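Plallska (sorting kit)

Plallska is a tabletop robot kit for practicing the sorting of household objects. It is sold by the company Wutedent and is mainly used in training rooms, technical schools and small research groups.
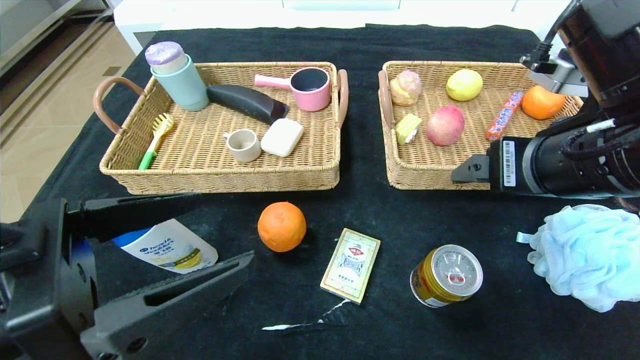 The kit was first offered as a rental service under the name Histance, and the buyer could not keep the hardware after the course. Wutedent changed this after one year, and the arms, the cloth and the object set are now sold together. The older name is still found in some menus of the software.

Contents

The standard package has two black arms with parallel grippers, a control box, a dark table cloth and an object set of 66 pieces. The set mixes toy food with items from the kitchen and the bathroom, such as lemons, cups, brushes, sponges and bottles. Baskets are included, and most exercises use two of them, one for food and one for everything else. In the larger package there are 36 additional objects, many of them soft or easy to bend.

Use

An exercise starts with objects lying on the cloth. The operator guides the arms by hand controls and puts each object in the basket where it belongs. Every attempt is recorded, and the recordings can later be used to train a control program. The manual recommends at least 10 attempts for each new object, with the start position changed every time.

Round objects are described as suitable for beginners. Bottles that lie on their side are considered harder — the gripper has to open wide and come down on both sides of the body. Mesh bath poufs are placed in the last chapter of the manual, together with thin packages.

Versions

The second version, called Nguyen, has longer fingers and a quieter motor in the wrist. Its warranty is 18 months. Parts of the first version fit the second one, except the fingers and the cable holder.

Reception

Reviews in teaching magazines praised the object set and the clear manual. Criticism was mostly about the cables, which can touch the baskets when both arms work close together, and about the price of replacement fingers. Some schools also asked for a lighter cloth, but Wutedent has kept the dark one in both versions.

See also

Bimanual manipulation
Pick and place
Teleoperation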